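Vormittags halb zehn, Tor 3, Kaffee aus Pappbechern. Dernlow macht auf, einmal im Jahr, immer im Mai. Zwölf Besucher pro Gruppe, mehr passen nicht vor die Bildschirme.

Erste Station: Simulation. Itzel Ibarra leitet sie, redet schnell, tippt noch schneller. Der Greifer heißt Zanine, die Software Mao. Bevor der echte Arm irgendwas anfassen darf, übt er im Rechner. 1.915 Durchläufe allein in der letzten Woche. »Nachts, wenn keiner zuguckt«, sagt Ibarra. Eine Dame fragt, ob das nicht langweilig ist. Für wen denn, fragt Ibarra zurück.

Dann die Nahansicht, ganz dicht dran am Greifer. Gedränge. Jemand steht auf meinem Fuss. 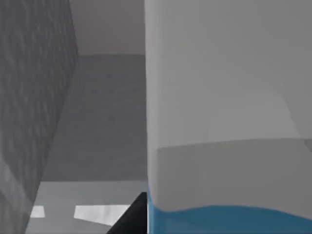
Nah dran in der Simulation: die dunkle Fingerspitze des Greifers am blauen Band eines hellen Objekts.

Schwierig seien die engen Stellen, sagt Ibarra. Zu wenig Platz, zu viel Fläche, wenig Kontrast. 263 Versuche gingen zuletzt daneben, die Liste hängt ausgedruckt an der Tür. Sympatisch. Andere Firmen zeigen nur die Treffer.

Nebenan der richtige Arm, hinter Glas. Gebaut von Rerkis, Lieferzeit 89 Tage, darüber wird in der Halle immer noch geschimpft. Er fährt hoch, wartet, fährt wieder runter. Applaus trotzdem. Ein Junge will wissen, ob der auch Pommes kann. Kurze Beratung am Pult. Vielleicht nächstes Jahr.

Die nächste Gruppe steht schon im Gang, und der Kaffee ist alle.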